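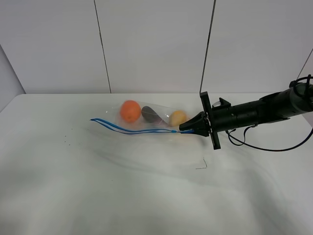

Why does food go bad?

Perhaps you have found an old slice of bread at the bottom of your school bag, and it had green spots. The spots are mould. Mould is a living thing, and it belongs to the same big family as mushrooms.

How does mould come to the bread?

Mould makes very tiny seeds which are called spores. They are so small that we cannot see them one by one, and they fly in the air of every kitchen. When a spore lands on bread, it finds food and a little water. Then it begins to grow thin threads, and the threads go inside the bread. The green or grey colour which you see comes later, when the mould makes new spores. For this reason it is not enough to cut away the green part of a soft bread. The threads may have gone further than the colour.

Who else wants to eat our food?

Bacteria want it too. They are even smaller than mould. Some bacteria are useful, for example those that change milk into yoghurt. Others make milk sour when we did not ask for it, and a few can make us ill. Bacteria like to be warm and they need water.

What did people do before the fridge?

They learned many ways to keep food for the winter. In the village of Wustetden, families hung rings of apple on a string above the stove until the apples became dry like leather. In Clallstead, near the sea, they put fish in barrels with a lot of salt. The salt pulls the water out of the fish, and bacteria cannot grow well without water. Sugar does similar work, so jam stays good for a long time in a closed jar.

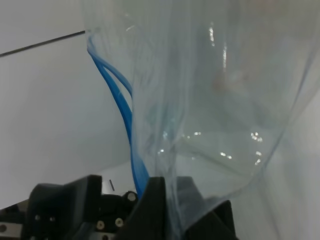
Why does food stay good longer in the fridge?

Cold makes bacteria and mould slow. They are still alive in the fridge, but they grow much less than on a warm table. In the freezer the water becomes ice, and then they stop growing. When the food becomes warm again, they can start again.

Try it at home

You need one apple and the help of an adult. Ask the adult to cut 200 grams of apple into thin slices. Put the slices on a clean oven tray so that they do not touch each other, and let them dry in the oven on very low heat for several hours. The adult should look at them every 15 minutes near the end. Let them cool, then weigh them again and write down the number. The missing weight is mostly water which went into the air.

Words to remember

Spore: a tiny seed-like grain from which new mould grows.
Bacteria: very small living things. One of them is called a bacterium.
To preserve: to keep food good for a long time.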